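Home Datasets Docs Forum Sign in
Tagged: text data / household / small

# Plistolel Room Listings

792 rental ads from the Edbridge area, hand-typed from a free paper called Mutance. Most are one paragraph. A few are one adjective.

## Fields

- `ad_text` – as printed, typos kept
- `rent` – monthly, blank if the ad said "ask"
- `floor` – what the ad claims is underfoot
- `cozy` – 1 if the word appears, and it usually does

## Splits

200 ads for testing, the rest for training. We were aiming for 1000, but the paper folded in January.

## Known problems

2 ads are for the same room at different rents. Both are kept. "Near Chou" means the bakery, the bus stop or the hill, depending on the landlord. Please don't train a price model on this and then email us about the prices.

## License

Free to use. Credit is nice – rent money is nicer.

## Pictures

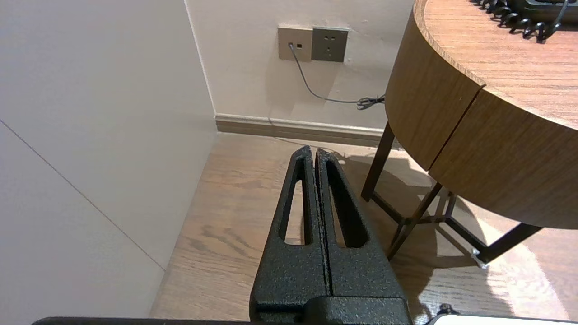
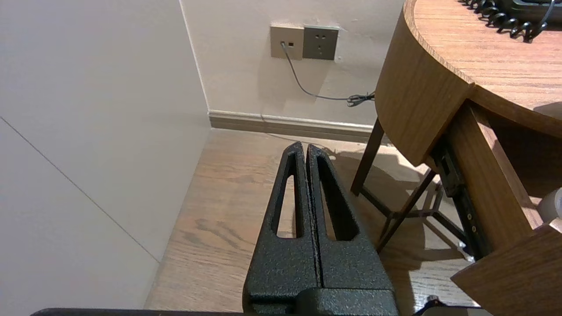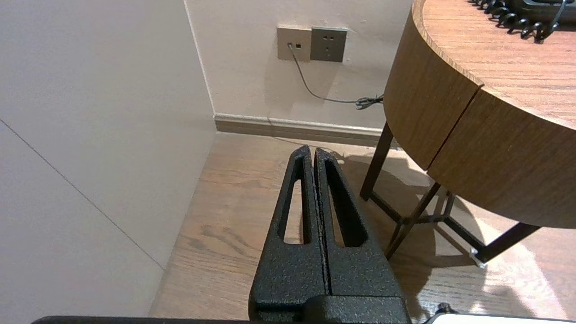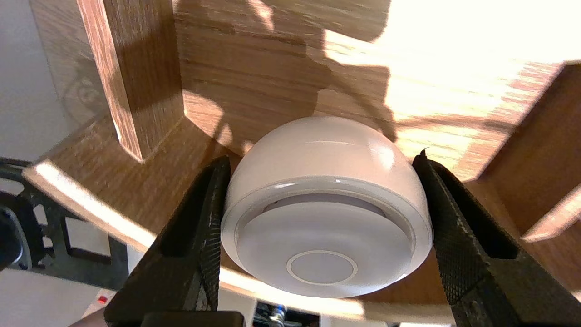
Fig. 1: First three, room corner with wooden floor. Last, a white dome with a light gray face.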